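Spring Playlist Rotation and Listener Response at a Campus Radio Station
Project report, Media and Communication, second year
Group: Salamatu Quartey, Rupert Fankhauser, Nuala Cullinane
Supervisor: Hannelore Tanner
Submitted Jan 29, 2023

1. Background

Radio Drususby is the student station on our campus. It plays country and folk music in a daily block from noon to four. In the spring semester the station changed how it picks songs for this block. Before the change, each host brought a personal list. After the change, all hosts worked from one shared list of 72 songs, and every song on it had to be played at least once a week.

Our project looked at what this did to listener requests and complaints. We did not study whether the music got better or worse. We wanted to know if a fixed rotation makes listeners write in more often, and what they write about.

2. Material

The station keeps all messages that come in through its web form. We were given the messages for the semester before the change and the semester after it. There were some 4000 in total. Many were spam, song dedications with no other content, or questions about parking at station concerts. After sorting we had 800 messages that said something about the choice of music. We read all of them.

We also spoke to two hosts and to the music director, Andri Zaugg. The interviews took place in the station office and lasted under an hour each. One was not recorded properly, so for that one we rely on notes.

3. Method

Each message was put in one of seven groups: request for a song, request for an artist, praise, complaint about repetition, complaint about a particular artist, complaint about missing styles, and other. Two of us coded every message separately. Where we disagreed, the third person decided. Most disagreements were between "request for an artist" and "complaint about missing styles," for example when somebody wrote that they would like to hear any bluegrass at all and then named a band.

We used the free version of Komden for the coding. It cannot export more than one sheet at a time, and merging the sheets took longer than planned. 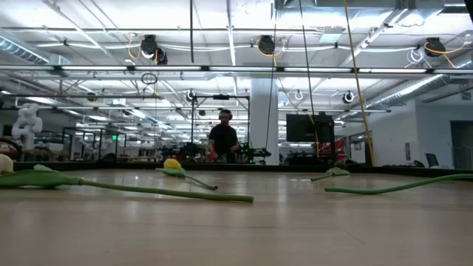
Andri Zaugg told us that he had expected more complaints about repetition than we found, and that most of the anger he remembered came by phone and never reached the web form. He also said that regular callers tend to be the same few people, and that he would not change a playlist for them. We had no access to phone calls, so this part of the listener response is missing from our material.

4. Results

Complaints about repetition went up after the change. Most of them came in the first weeks of the semester and named the same handful of songs. By April they had dropped to close to the old level. The hosts think people got used to the list. It is also possible that the people who minded stopped listening, and we have no way of checking that.

Song requests went down. This surprised the group. One host explained that she used to read requests on the air and play them right away, and under the new rules she could only do this if the song was already on the shared list. Listeners seem to have noticed.

Complaints about a particular artist stayed the same. Nearly all of them in both semesters were about the duo Zurnel, whose single was on the shared list and had been a favorite of several hosts before. Some writers disliked the song itself. Others objected to remarks the singer had made at a concert and asked the station to drop the duo altogether. The station kept the song on the list until the end of the semester.

Complaints about missing styles were the only group with a clear change in content. Before the change, people asked for more old-time and string band music. Afterward, they asked for more new releases. The shared list had been put together mainly from older records.

5. Problems

The two semesters are not fully comparable. The station was off the air for several days in the second one while the Jääskeläinen transmitter was being repaired. We also do not know how many people listened, only how many wrote.

6. Further work

A follow-up should include phone calls, at least as a simple tally kept by the hosts. The station has agreed to try this for one semester. Our coding sheet and the list of groups are kept with the department office and can be used by the next project group.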